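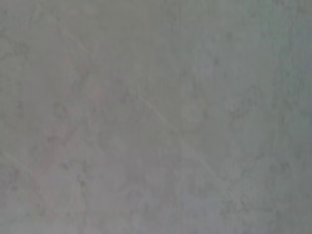

Does the Stamus mount still hold its aim after you've crashed the arm into the bench a few times, a buyer wanted to know, and would it fit the older Medeiros wrist? Yes to the second one, with the spacer in the bag. As for crashing, mine has had plenty of that and I've bent one bracket so far, which I straightened in a vise and put right back on.

Stamus 301 wrist camera mount, full kit

I drew this up for my own arm at home, then cut a few more at the Bristetti workshop when other members started borrowing mine (and not bringing it back!). It's a little bracket that bolts on behind the gripper and carries a small camera, so the arm gets a look at whatever it's reaching for. I sell it under the Rornado name, same as my cable clips.

What you get:
- the bracket, with slots so you can tip the camera before you lock it down
- spacer for the older Medeiros wrist
- a bag of screws and the hex key
- 5 cable ties, and please use all of them
- a strain relief clip for the last joint

The camera isn't included. Any small board camera with corner holes should go on, but measure yours first. My slots are generous, they're not magic.

Fitting it takes me one cup of coffee. Power the arm off, bolt the bracket on finger tight, run the cable back along the forearm and leave a fat loop at the wrist - fatter than looks sensible. Swing the wrist by hand all the way both directions and watch that loop. Then tighten up.

Focus is where most of my mail comes from. If you set the lens for the far side of the bench, a countertop right under the wrist goes soft, and you get a big gray blur with maybe one pale line across it. That's fine if your arm only needs to find things from higher up. If you want it sharp close in, park the wrist at the height where it'll do its grabbing, put some printed text underneath and turn the lens a hair at a time. I like a dab of nail polish on the ring once it's set.

I ran my own through 2000 wrist turns in the garage before I listed it. One screw backed out partway through, so the kit now ships with lock washers, and the next 2000 went by with nothing loose. If you have an early kit without the washers, write me and I'll mail you a set.

Comes in black or whatever orange I have left. Orders that reach me before noon go out the same day, unless I'm at the workshop, in which case they go out the next morning.

We use cookies to remember your cart and keep this shop running. By continuing to browse you accept our cookie policy. Accept | Settings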